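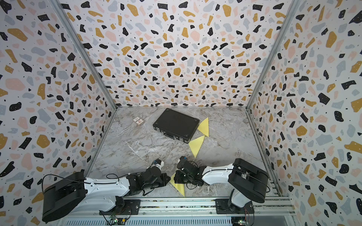 What's the best way to keep coloured paper flat in a hard briefcase?
Store it lying down with the latches closed, put a sheet of stiff card on top of the paper, and fill any gap under the lid so nothing slides.

Paper, Card & Bunting > Storage and Transport
Briefcase for paper pennants, good idea or daft?
2,151 views

tealeaf_marg
Started 4 July 2019

Hi all, I've been carting pennant pieces to the Wiler hall in a shopping bag and every single time the points get bent. So I've moved on to a black hard briefcase with silver edging and little corner studs, very 1980s bank manager, and I love it! The handle's good, the latches are good. My problem is the inside. I cut the yellow triangles a fair bit smaller than the case but they skate about, and by the time I've walked up from the bus they're all jammed down at the handle end.

I usually chuck a small box in with them for the clips and bits, and I suspect that's half the trouble. Any ideas? I'd like to keep using the case if I can.

glue_and_gumboots
Love a briefcase. I had one for my watercolour paper for years. The small box is definitely your culprit, it'll be ploughing into the points whenever you tip the case up to carry it. Put it in your coat pocket.

Also, off topic, but what are those walls?? The terrazzo with the mustard and pink. I want my laundry done in it.

tealeaf_marg
Ha, everybody asks! I can't help you with a brand, sorry, it was up before I came along. The black bits and the mustard bits are my favourite. With the marble pattern on the floor as well it's a lot to look at, but yellow paper shows up a treat on it and I don't lose any pieces.

Ocampo
I'm going to be the grump. A briefcase is the wrong thing for paper. You carry it on its long edge, so whatever you put in flat ends up standing on its side the whole trip. Gravity does the rest. Get a flat portfolio with elastic across the corners and carry it under your arm. I bought a Fillesine one for 25 dollars and it's done me beautifully.

glue_and_gumboots
Under your arm in the rain though? Hard case wins every time in my book.

Ocampo
Then put the portfolio in a bin bag.

glue_and_gumboots
I am not walking into a craft fair with a bin bag, Ocampo.

paperlahcen
Hello, Lahcen Lamrani here, I run the folding table at the November fair so some of you will know me. I've carried paper both ways and I think you're both a bit right. The case is fine if the contents can't move. What I do:

Cut two pieces of mount board to fit the inside of the case, snug but not forced.
Stack the triangles between them, turning every second one around so the points don't all sit at one end.
Put a wide ribbon or a soft strap around the boards. Rubber bands leave a dent in the edges, so skip those.
Fill whatever space is left with a folded tea towel.

I can get 100 pennants in that way and they come out as they went in. Ocampo, I do agree about standing it on its side for too long. I lay mine down as soon as I'm on the bus.

Lula
Newbie question, do you fold before or after you travel? Mine are the sort with a turned-over top edge for the string and they're twice as thick along one side.

paperlahcen
After, if you've got a table at the other end. Score the line at home with a bone folder and leave the sheet flat. It takes no time to turn over once it's scored.

Ocampo
Before! You'll never get the edges matching on a wobbly hall trestle. I fold mine at home and press them under the dictionary.

Lula
Right, so that's one vote each, thanks very much.

tealeaf_marg
I've been trying it Lahcen's way and laying everything out first so I can see what goes in where.
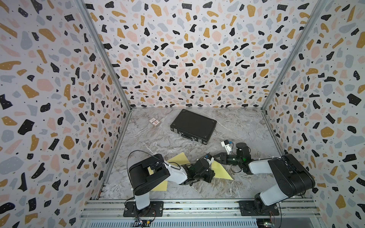
3 min read

tealeaf_marg (continued)
Case at the back, lying flat with the handle and the latches toward the front, paper in front of that, small box off to the left where it can't poke anything. I know, I know, I said it was going in my coat pocket. It's a nice little box though, with the red and white on it, and I can't bring myself to separate them.

Mount board is cut. First go was too tight and I had to get a butter knife down the side to lift it out again, so leave yourself a finger gap or tape a ribbon tab underneath. Second go was spot on. I've used the tea towel as well.

glue_and_gumboots
Ribbon tab is a great idea, I'm pinching that. Is the sheet on the left going in whole, or are you cutting it down first?

tealeaf_marg
Cutting it down. I keep a bit of the paper back in case I muck up a triangle at the hall, which I always do.

Ocampo
You'll still get bent points. But it's a handsome case, I'll give you that.

Lula
I tried scoring first and folding there, and it was fine on a trestle as long as I stood at the leg end. Sorry Ocampo. Does anyone have a way of keeping the string from tangling? Mine's wound on a toilet roll at the moment and it keeps unravelling in my bag.

paperlahcen
Cut a notch in each end of the roll and tuck the string into it. Or wind it on a flat bit of leftover mount board, then it'll go under the tea towel with everything else.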